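Can a Fixed Arm Clear a Table? Stacking and Sorting Tableware with a Two-Finger Gripper

Final project report, Module 2
Submitted 3 November 2020

Summary

This report looks at whether a single robot arm with a parallel gripper can take over one small part of clearing up in a canteen or a family kitchen: picking up cups, putting one inside another and moving the stack to a tray. The arm was driven by a policy trained on recorded demonstrations. It was then tested over 277 attempts. The arm did well with single cups in known positions and poorly when cups were close together or when a stack had to be pulled apart. Our view is that the task is within reach for a fixed work cell and still some way off for a home.

1. Background

Most published work on household robots reports success on a named task under fixed conditions. The figures are often high, but they say little about what happens when the table is moved or a different cup is used. Shop-floor reports have the opposite problem. The Burkumden trial, which was the starting point for our project, ran a sorting arm in a canteen wash-up area and gave a throughput of 2,335 items for the test period, but did not separate cups from plates or say how often staff had to step in.

We wanted a smaller question with a clearer answer. Cups were chosen for three reasons. They are light, so a drop does little harm. They taper, so a grip that is safe near the base may slip near the rim. They also nest, and nesting is something people do without thought when they clear a table.

2. Equipment and method

The arm and controller were on loan to the department from Stolton. The gripper has two fingers with soft pads. A small camera is fixed at the wrist and looks along the fingers towards the object. A second camera covers the table from the side. Control software was the Dusiretti package, used as supplied except for a lower limit on closing force, which we set by hand after early tests deformed one of the thinner cups.

Demonstrations were recorded by moving the arm under remote control. Each one began with the gripper open above the table and ended when the object had been released and the gripper was clear of it. We recorded three types of movement: single pick and place, nesting one cup in another, and moving a nested pair as one object. Almost 3,000 demonstrations were kept. Those in which the operator had to make more than one attempt at the grip were removed, a choice we return to in section 4. 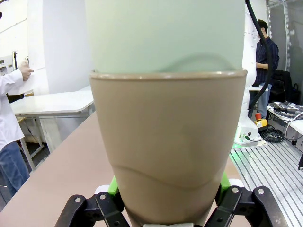 Testing was done in blocks, with the cups put back in marked positions after each attempt. An attempt was counted as a success if the object ended inside the target area, upright, with no help from the operator. Anything else was a failure. We did not award partial marks for a good grip followed by a poor release, although these were noted in the log.

3. Results

3.1 Single cups

Single cups gave the fewest problems. The policy lowered the gripper to the narrow part of the cup and closed on it in a steady movement. Failures came mainly from cups placed near the edge of the working area, where the arm was almost straight and small errors at the shoulder became large ones at the fingers.

3.2 Nesting

Nesting was less reliable. The cup being lowered often touched the rim of the cup below it. A person feels this contact and shifts the hand slightly. Our arm had no force sensing at the fingers and carried on downwards, which either pushed the lower cup sideways or tipped it over. Light cups suffered more than heavy ones.

3.3 Moving a nested pair

Once a pair was gripped, it generally reached the tray. The weak point was the view from the wrist camera. A tall inner cup hides much of what lies beyond it, so the policy had to depend on the side camera for the last part of the movement. Covering the side camera as a check led to a clear rise in misplaced stacks.

3.4 Separating a pair

This was not in the training data and was tried only as an extra. The arm gripped the outer cup and lifted both. No attempt succeeded. Separating would need either a second arm or some way of holding the lower cup still.

4. Discussion

Removing the untidy demonstrations was probably a mistake. It produced a clean data set, but the policy never saw a failed grip being put right. When its first grip missed, it tended to close on nothing, lift and travel to the tray with empty fingers. The Bakhtiari method keeps such recordings and labels the point of recovery. We would adopt it if the work were repeated.

Speed also needs to be stated plainly. The arm took longer over one cup than a person takes over several, and an operator stayed beside it throughout. For a canteen this might be acceptable if the arm could run without supervision between services. It could not do so in our tests, as a tipped cup stopped the block until it was stood up again.

For a home the gap is wider. The arm is fixed to its base, needs clear space for its full reach and relies on a camera that must not be knocked. Wet cups, cups with liquid left in them and cups with handles were all outside the scope of the project.

5. Limits of the study

All tests were run in one room with the same lighting. The operators who recorded the demonstrations also scored the tests, and no second scorer was used. Closing force was changed once, in June, before the final test blocks began, so the earlier pilot results are not comparable and have been left out.

6. Further work

The first step would be to add force sensing at the fingers and repeat the nesting tests with no other change. The second would be to record recovery movements. Testing with handled mugs should wait until both have been done, as a handle limits the angles from which the gripper can approach.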